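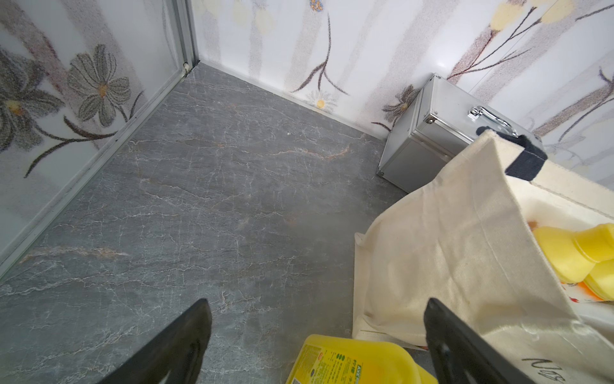

Old wallpaper paste under new paper, do I really have to get it all off?

Posted in Walls & Floors by hallway_2531

Moved into a place in Bernness last month and the small room at the back had two layers of paper on it. Got both off with a rented steamer, took forever. Now the wall is bare plaster but it feels slick when I wipe it with a damp rag, and kind of gritty when it dries. Pretty sure thats old paste.

Want to put up a floral, big flowers, pale background. Already bought it, five rolls of Prata nonwoven. The store in Hollenstein said just prime over the paste and go. My neighbor says no way, it'll bubble. Who's right? Also, do I start in a corner or in the middle of the wall with a big pattern? Would like to get going this weekend if I can. 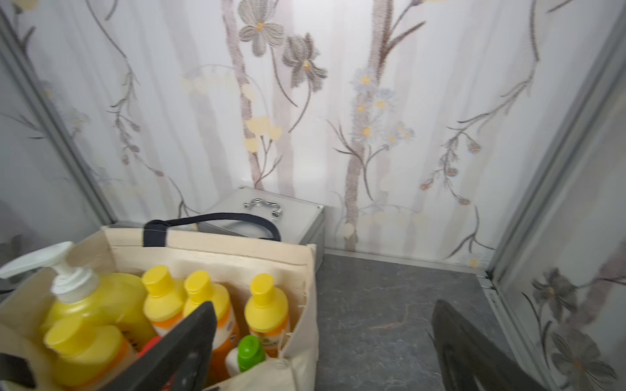
mudandtape

Neighbor is right. Wash it off. Warm water, squirt of dish soap, big sponge, change the water a lot. Do a patch at a time, let it sit a few minutes, then scrape with a wide plastic scraper so you don't gouge the plaster. Rinse with clean water after. Go by feel, slick means paste is still there.

Let it dry overnight, then primer made for wallpaper. Not plain wall paint, the paper can pull it right off later.

If you prime over thick paste the primer can crackle. Did that in my own hallway, had to sand the whole thing back. 100 grit, dust everywhere, wife not pleased.

sunporch

just paint it. wallpaper is a pain and you'll hate the flowers in 2 years

paperhound

Agree with mudandtape on the washing. For the pattern question:

Big flowers, center the first strip on the wall you see when you walk in. Then work out both ways to the corners. Start in a corner and you can end up with half a bloom stranded on one side.
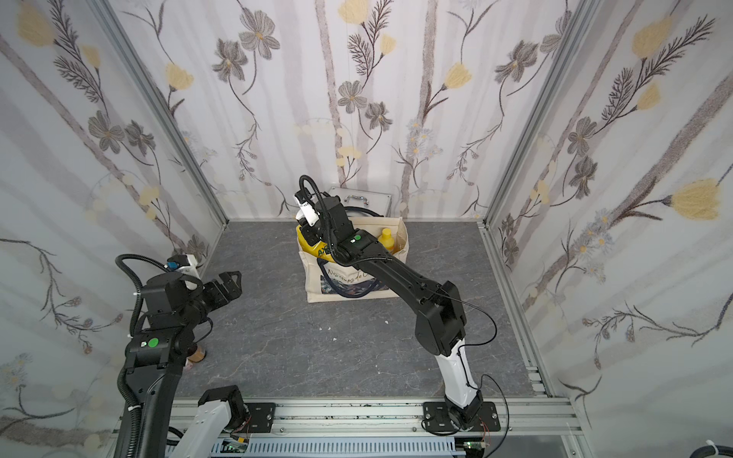
Large floral with vertical stripes, back wall and both sides.

Stripes are less forgiving than flowers btw. Use a level on the very first strip, and again on the first one after every corner. Don't trust the corner itself, old houses are never square. Don't wrap a full width around it either. Cut the strip so a half inch or so turns the corner, then hang the leftover piece on the next wall against a fresh plumb line, lapping over that half inch. You lose a bit of the match, no one will notice once theres a bookcase there.

Check the roll labels too, all the same batch number. I got one odd roll from the Bruslow outlet once and it was just a shade off, you could only see it in the afternoon but it bugged me for years.
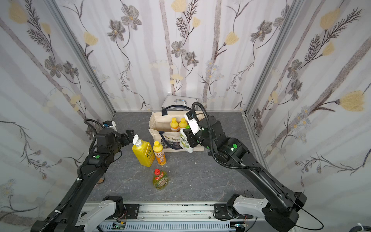
And look at the pattern repeat before you cut anything. On a long repeat you waste a lot at the top of each strip, so five rolls might be tight even for a small room. Measure the height, round it up to the next full repeat, see how many strips you get from a roll. If you're short buy the extra now while they still have your batch.

Nonwoven means paste goes on the wall, the paper stays dry. Do a strip's width plus a few inches, hang, smooth from the middle out, trim with a new blade. Change the blade every couple strips, a dull one tears teh paper along the baseboard.

hallway_2531

Thanks, washing it tonight. Labels all match, checked. Going to measure the repeat before I cut. Not painting it, sorry sunporch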